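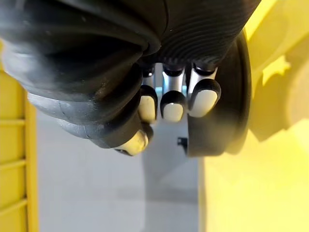 Main à trois doigts, vue de très près.

Cahier d'atelier, 21 septembre 2024

Bon, je reprends le cahier après l'avoir laissé traîner tout l'été (la dernière entrée date de juillet et elle s'arrête au milieu d'un calcul de surface, bravo moi). Je note tout ce que je sais sur la prévision d'effectifs du collège Anthorpe, en vrac, avant d'oublier.

Point de départ : le fichier de la rentrée est arrivé. 888 élèves inscrits, toutes classes confondues. Notre modèle de l'an dernier en donnait 855, donc 33 de moins. Ça n'a l'air de rien, 33 élèves, mais c'est plus d'une classe entière, et évidemment ils ne se répartissent pas gentiment sur les quatre niveaux. J'ai passé la matinée dessus et presque tout l'écart se trouve en sixième et en cinquième. Les quatrièmes tombent pile, à l'unité près ! Les troisièmes sont même un poil en dessous de ce qu'on annonçait.

Première hypothèse, celle que Hammad Farooqui défend depuis le printemps : le lotissement de Drirside s'est rempli plus vite que prévu. On avait étalé les emménagements sur trois ans en recopiant le rythme de l'ancien programme côté gare, et je commence à croire que c'était une mauvaise idée. Côté gare, c'étaient surtout des deux-pièces. À Drirside il y a 148 logements, dont une bonne part de maisons avec trois chambres, et les familles qui achètent une maison à trois chambres ont, quelle surprise, des enfants. J'avais appliqué le même coefficient aux deux. C'est écrit noir sur blanc dans l'onglet « ratios », cellule en jaune, avec mon commentaire « à revoir ». Je ne l'ai pas revu.

Deuxième hypothèse, la mienne : les dérogations. On les comptait à part, dans une ligne fixe qui ne bougeait jamais d'une année sur l'autre. Sauf que la section bilangue a ouvert, et que plusieurs familles du secteur voisin l'ont demandée. Je n'ai pas encore la ventilation, le secrétariat me l'envoie en début de semaine. Si c'est ça, on verra les adresses hors secteur gonfler uniquement en sixième, ce qui n'expliquerait pas les cinquièmes. Donc probablement un mélange des deux, et il faudra séparer proprement.

Côté méthode, j'ai refait tourner la version simple (taux de passage d'un niveau au suivant, moyenne glissante) à côté de la version complète. La simple se trompe davantage sur le total mais elle est meilleure sur les cinquièmes. Un peu vexant, vu le temps qu'on a mis sur l'autre. Je pense que la version complète lisse trop : elle rattrape les arrivées en cours d'année seulement l'année d'après. À vérifier en gelant les inscriptions à deux dates différentes, fin septembre et fin janvier, puis en comparant.

Après-midi : capacité. C'est le morceau qui fâche. L'extension prévue rue Niazi ajoute cinq salles. Sur le papier c'est confortable, et c'est d'ailleurs ce que dit la plaquette. Mais quand je reprends le plan niveau par niveau, deux de ces salles remplacent les préfabriqués de la cour nord, qui sont déjà comptés dans la capacité actuelle. On les a donc comptés deux fois, une fois en dur et une fois en tôle. Le gain réel est de trois salles. J'ai refait l'addition à la main parce que je n'y croyais pas, et puis une autre fois après le café.

Il faut aussi que je me mette d'accord avec moi-même sur ce qu'on appelle une salle. La salle de techno est dans la liste, la salle d'arts plastiques aussi, mais la permanence n'y est pas alors qu'on y fait cours tous les matins depuis la rentrée. Griltska (le bureau d'études) a sa propre définition, plus stricte que la nôtre : pas de salle spécialisée dans le calcul, point. Je trouve ça un peu sévère – une salle de sciences occupée par une classe, c'est quand même une classe qui n'est pas ailleurs – mais je comprends qu'ils veuillent des chiffres comparables d'un établissement à l'autre. Proposition : on garde deux colonnes, « Griltska » et « nous », et on arrête de passer de l'une à l'autre au milieu d'une phrase. Je dis ça pour moi en premier.

La cantine, maintenant. Personne ne m'a demandé de la regarder, mais j'ai ouvert le fichier des passages et c'est là que ça va coincer, bien avant les salles. Le deuxième service déborde déjà sur la reprise de 13 h 30 et l'extension ne touche pas au réfectoire. On peut ajouter toutes les classes qu'on veut, si les gamins n'ont pas le temps de manger on n'est pas plus avancés. Je mets un encadré dans la note, quitte à ce qu'on me dise que c'est hors sujet.

Discussion avec Hammad au téléphone en fin de journée. Il est d'accord sur les préfabriqués, moins sur la cantine (il pense qu'un décalage des emplois du temps suffirait, je demande à voir). Il propose qu'on arrête de donner un seul chiffre par année et qu'on donne une fourchette. Oui, cent fois oui ! J'aurais dû le faire dès le début. Le souci, c'est que dès qu'on donne une fourchette, tout le monde retient le bas pour le budget et le haut pour se plaindre. On la donnera quand même.

Petite note technique pour celui ou celle qui reprendra le fichier : l'onglet « secteurs » a changé de codage pour les rues coupées en deux. Avant, la rue entière allait au premier secteur par ordre alphabétique (je ne veux pas savoir qui a décidé ça, j'ai peur que ce soit moi). Maintenant c'est pair d'un côté, impair de l'autre, comme dans la vraie carte scolaire. Les anciennes années n'ont pas été recodées, donc ne pas comparer directement avant que j'aie fini.

À faire :
Récupérer la ventilation des dérogations au secrétariat.
Séparer maisons et appartements dans les ratios, avec un coefficient pour chacun.
Refaire tourner les deux modèles avec les dates gelées.
Corriger la capacité dans la note, trois salles et plus cinq.
Demander à Griltska leur liste de salles, la vraie, en tableur cette fois et sans passer par un PDF scanné de travers.
Recoder les anciennes années dans « secteurs ».

Le fichier du jour est sur le serveur, dossier Anthorpe, version avec « rentrée » dans le nom. L'autre, celle qui s'appelle « final », est plus ancienne, ne pas s'en servir.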